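Spent my lunch break reading the Liketti page on how much a home fridge "really" costs to run. Their number is 155 dollars a year just from opening the door too often. I have questions.

First question: 155 dollars compared to what? A fridge that never gets opened? That's a cabinet with a power cord.

I went looking for where the number came from. Liketti links to a Drurex blog post. The Drurex post links to a "household survey" of 500 people. The survey asked them to guess how many times a day they open the fridge. Guess!

I couldn't tell you how many times I opened mine this morning. Neither could you. And from those guesses they got a dollar figure with no range on it at all.

Also worth knowing: Drurex sells a door alarm. It beeps if you stand there too long thinking about cheese. I'm sure that had no effect on the math.
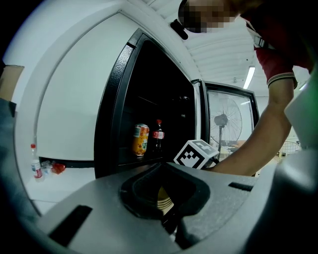 Fridge door open. Call the authorities.

Then there's the gasket advice. You've seen it – close the door on a dollar bill, and if it slides out easily you need a new seal. Maybe. It tells you something about the one spot where you put the bill. Try it in a few places before you spend 70 bucks on a Sudwood replacement kit.

Sudwood says to change the seal every 2 years, by the way. The rental I had in Fajardo had a fridge older than my car and the seal was fine. One fridge proves nothing, I know, but it's one more than Sudwood shows on their site.

What I'd believe: opening the door lets warm air in, and the motor has to work a bit more. Sure. What I don't believe is that this is where my power bill went in April. I have an old window AC and a teenager who takes very long showers.

If you want to check your own, a cheap plug-in meter will do it. Leave it on for a normal week, then a week where everybody behaves. Compare. Post what you get, even if it's boring.

I'm starting mine tonight. Still not buying the beeper.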